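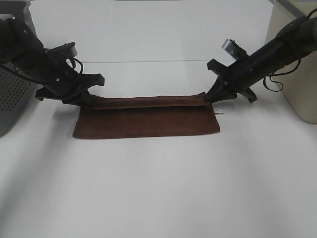

Brown towel, far edge lifted and folded over.

Facilities > Wernudach > Inspections > Laundry and linen

Overview Checklists Reports Forms Contacts

March 11, 2019
By Solange Coste

Laundry and linen room, Wernudach Lodge: safety inspection with comments

Areas covered: wash room, dryer bay, folding room, linen store, chemical cupboard, rear corridor. Guest floors are on a separate sheet. Ratings are S (satisfactory), A (attention needed) and U (unsatisfactory, do not use until fixed). Wendell Calloway attended for the electrical items.

1. Wash room

1.1 Floor drains clear and grates seated: S
1.2 Floor surface free of standing water: A
Puddle behind the Ovard washer nearest the door. The hose clamp is tight. The door seal has a split at the lower left and should be replaced before the hose is looked at again.
1.3 Emergency stops tested on each washer: S
1.4 Hot water supply hoses, date of last replacement recorded: A
Tags are present but the ink has run. Re-tag with the stamped metal type used in the boiler room.
1.5 Isolation valves labelled and reachable: S
Trolleys had been parked in front of the cold valve at the last inspection. Clear this time.

2. Dryer bay

2.1 Lint screens cleaned and log signed: A
Screens were clean. The log has gaps in the evening entries. A cleaned screen with no signature is recorded here as not done.
2.2 Exhaust duct, visible sections: S
2.3 Exhaust duct, concealed section above the corridor ceiling: not inspected
Access panel is painted shut. To be cut free by maintenance and inspected in May.
2.4 Clearance behind dryers, minimum 700 mm: S
2.5 Combustible storage in bay: U
Cardboard cartons on top of dryer 2. Removed during the inspection. Stays at U until the next spot check.
2.6 Cool-down cycle enabled: S
Confirmed on the control panel of each Obi dryer. The setting drops out after a power failure and must be re-entered by hand. Add this to the restart card.
2.7 Loads removed promptly at end of cycle: S
Staff were asked separately and gave the same answer. Kitchen cloths are washed twice and are not left in the drum overnight.

3. Folding room

3.1 Table edges free of splinters, chips and exposed fixings: S
3.2 Table height and standing mats: A
Mat at the window end curls at one corner and is a trip hazard. Tape is not an accepted repair. Replace.
3.3 Lighting over folding surface: S
3.4 Damp items separated before folding: S
Dark towels need checking by hand, as damp patches are hard to see on them. Anything cool to the touch goes back to the dryer.
3.5 Fold pattern suits shelf depth: A
Bath towels are being folded too wide and overhang the shelf in the linen store. See 4.2. The standard is the long flat fold, then in half. 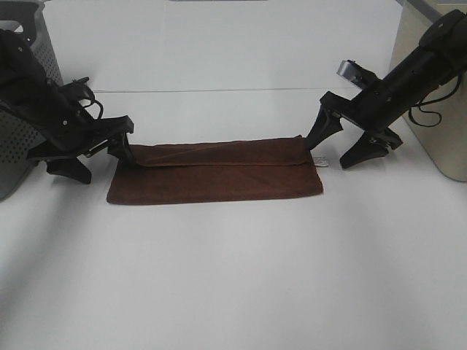 Long flat fold, narrower top layer towards the back.

3.6 Sharps and foreign objects tray provided: S
Contents at inspection: hairpins, a key, one earring. Pass to reception.
3.7 Manual handling: A
Full bags are still being lifted from the floor to the table. The bag limit is 18 kg and the scale by the door was switched off. Plug it in and leave it on.

4. Linen store

4.1 Shelving fixed to wall: S
4.2 Nothing projecting into the walkway: A
Overhanging towels on the middle shelves, both sides. Will close when 3.5 closes.
4.3 Heavy items stored between knee and shoulder height: A
Spare blankets are on the top shelf. Swap with the pillowcases.
4.4 Step stool condition: S
4.5 Sprinkler clearance: S
4.6 Stock record matches ceiling load notice: S
Record shows 2,110 pieces, all types. Within the posted limit.

5. Chemical cupboard

5.1 Locked when unattended: S
5.2 Safety data sheets current: A
Sheet for the Cavata softener is an old revision. Print the new one and discard the copy in the drawer as well.
5.3 Bleach and acid products on separate shelves: S
5.4 Eyewash bottle sealed and in date: S
5.5 Gloves, sizes available: A
Large only. Order small and medium.

6. Rear corridor and exit

6.1 Exit door opens fully with one hand: S
6.2 Corridor free of trolleys: A
One empty cage trolley beside the exit. It did not block the door but did cover the extinguisher.
6.3 Extinguisher gauge and tag: S

7. Electrical (W. Calloway)

7.1 Residual current devices tested: S
7.2 Circuit supplying dryers rated 32 A, breaker label legible: S
7.3 Portable leads: U
Extension lead to the folding room radio has a cracked plug. Lead removed and cut. No replacement; use the wall outlet.
7.4 Covers fitted to all junction boxes: S

Follow-up

Items rated U are checked first at the next visit. For A items, write the date closed and initials beside the item number on the wall copy. Door seal (1.2) and standing mat (3.2) need a purchase request, which goes through the front office with the item number quoted.

S. Coste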